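一根黑色线缆引出的停机

Kerkero 的双臂装袋工位在九月出过一次故障：一条机械臂在没有收到运动指令的情况下，腕部自己转了一截，夹爪碰到了桌沿。没有人受伤，损坏的东西也不多，一副指尖和一个腕部接头。但这件事让项目停了 12 天，之后整个工位的走线、急停和复位流程都改过一遍。

我到 Kerkero 的实验室时是上午十点多。接受采访的是负责这个工位调试的工程师，她要求不写名字，理由是事故报告上签的是小组，不是她个人。她在这里做了三年，之前在 Bradenthorpe 做包装线的维护。

项目内部叫 Dernamo，做的事情说起来很简单：两条机械臂配合，把零散的小件放进纸袋、布袋一类开口不固定的容器里。难处在袋子。“箱子你知道边在哪儿，袋子每次都不一样。”她说，“袋口会塌，侧面会鼓，夹爪一碰它就走。所以我们的动作都很慢，腕部要反复调角度，一次装袋里腕关节来回转的次数，比搬箱子多得多。”

她认为这正是故障的起点。机械臂上的夹爪需要单独供电和通信，线缆沿着手臂外侧走，在关节处用胶带固定。这种做法在实验室里很常见，换夹爪方便，出了问题也看得见。可是腕部转得多，线就跟着弯得多。

“我们当时给腕部留的余量是按搬箱子的动作算的。”她说，“后来任务换成袋子，余量没有重新算。这是我们的疏忽，报告里第一条就写了。”

出事是在下午四点前后。当时一条手臂在袋口附近，另一条停在桌面以下的等待位置。等待位置的那一条先报了一次夹爪通信超时，控制程序按设定自动重连。重连成功，过了片刻又超时。第三次重连之后，腕部突然开始转动，夹爪的指尖擦着桌沿过去，然后力矩保护触发，手臂停住。

“从转动到停住，时间很短，我坐在屏幕前，听见‘咔’的一声才抬头。”她说，“同事按了急停。急停按下去的时候，手臂其实已经自己停了，但他不知道，我也不知道。这一点后来讨论了很久。”

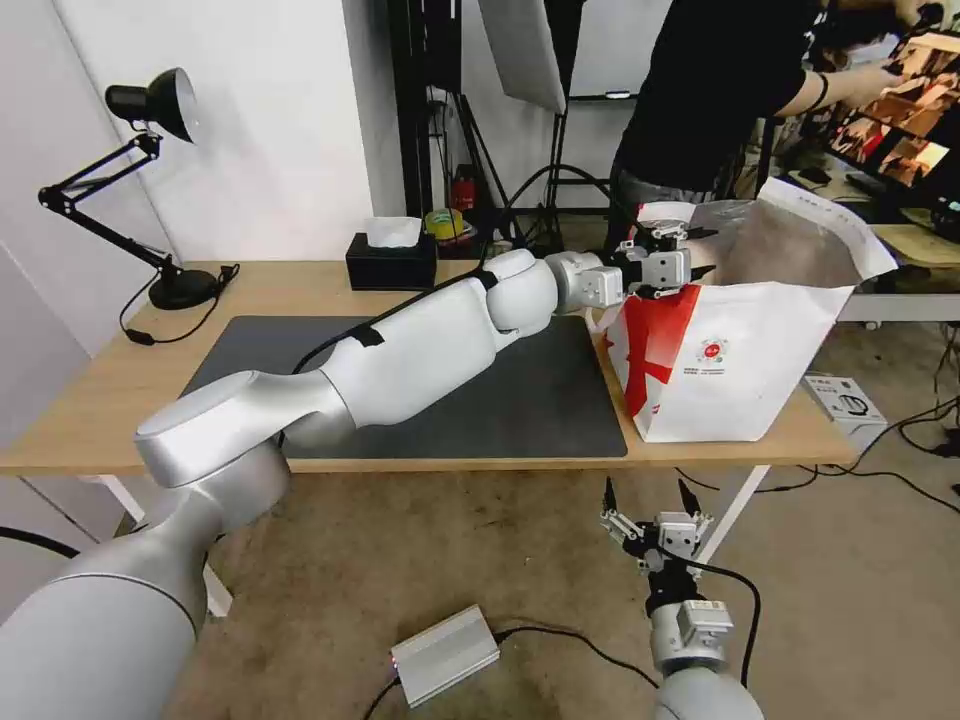 Kerkero 实验室内的双臂装袋工位，一条机械臂的夹爪位于纸袋袋口处。

最初的怀疑对象是软件。小组把控制程序的记录导出来，一条一条对时间，花了两天，没有找到任何一条让腕部转动的指令。接着怀疑的是重连时的初始化：夹爪重新上线后，程序会读取一次末端工具的状态，如果读到的数值不对，会不会引起位置补偿？

她说这个方向对了一半。“线缆里面有一根芯线断了，但没有完全断开，弯到某个角度是通的，换个角度就不通。外皮是好的，用手摸也摸不出来。”于是夹爪时断时续，每次重新上线，读回来的工具参数有可能缺一段。程序把缺的部分当成零，等于认为末端工具变短了。控制器发现“工具尖端”不在该在的位置，就去补偿，补偿的动作落在腕部。

换句话说，手臂做的是它认为正确的修正。指令记录里查不到，是因为补偿发生在更底层，不经过上层的动作队列。

为了确认这一点，小组把拆下来的线缆装到一个弯折夹具上，反复弯到相同的角度。前面一直正常，到第 200 次左右的时候信号开始跳。随后他们在另一条手臂上故意把工具参数改成零，周围清空，速度调到最低，手臂果然自己动了起来，方向和当天一样。“看到它动的时候，屋里反而松了一口气。”她说，“能重现，就能改。”

我问她，那天如果有人的手正好在桌沿上会怎样。

她想了一会儿才回答。“力矩保护会停，这类手臂本身力也不算大。但是夹爪指尖和桌沿之间是一个夹点，手指夹进去，肯定会疼，可能会更严重。我不想说‘没事’。”她说，平时换袋子、捡掉下来的东西，人都会把手伸到桌面附近，大家习惯了看正在动的那条手臂，不太看停着的那条。“停着的那条才是出问题的。我们的注意力放错了地方。”

事故之后的改动，她按照先后顺序讲给我听。最早改的是程序：夹爪通信一旦中断，两条手臂同时进入保护停止，不再自动重连，必须由人到现场确认以后手动复位。读回的工具参数如果不完整，控制器拒绝使用，保持上一次的有效值并且报错。这两项当周就上线了。

然后是线缆。新的线缆用的是供应商 Gökçe 提供的耐弯折型号，腕部多留了一段余量，固定点的位置也挪过，避免线在同一个地方反复受力。胶带还在用。“很多人来参观，看到胶带都会问一句。”她说，“胶带本身没有问题，有问题的是缠在哪里、缠得多紧。以前是谁装谁缠，现在有一张图，照着图缠。”线缆每 6 周更换一次，不管外观好坏，换下来的要测过导通再扔，测出来的结果记在表里。

急停的改动拖得最久。原来的急停只切断一条手臂的动力，另一条要靠程序联动去停。小组里有人觉得够用，理由是联动从来没有失效过。她不同意。“联动是软件做的，而我们这次恰恰是软件对情况的理解错了。”争论了几轮，最后改成一个按钮硬线切断两条手臂，代价是每次按下以后都要重新校准，多花 18 分钟。

“有人嫌慢，慢就慢吧。”她说，“不过我承认，校准时间长会让人不愿意按。所以我们又写了一条，按急停不用说明理由，事后也不追问。上线以后按过几次，有一次只是因为听见声音不太对，查下来是桌腿旁边的东西倒了。”

还有一项没有做完。她希望在人的手靠近桌沿时，等待中的手臂也能降到不能转动的状态，也就是给腕关节上抱闸。现在的手臂在等待时是保持力矩的，随时可以接着动作，这样两条手臂配合起来流畅。上抱闸之后，每次从等待恢复都会顿一下，装袋的节拍会受影响。Dernamo 的下一阶段要在 Bradenthorpe 的一条包装线上试运行，那边对节拍有要求，双方还在谈。

“我在那边干过，知道他们为什么在意那一下停顿。”她说，“但是那边换班的时候人多，手也多。我的意见写在报告里了，没有抱闸，我不签试运行的单子。”

采访结束前，她从抽屉里拿出那根旧线缆给我看。我捏着外皮从头摸到尾，确实摸不出断在哪里。她用记号笔在断点两侧各画了一道白线，新来的人培训时都要先摸一遍，再告诉他们断在两道线中间。

试运行的日期目前还没有定。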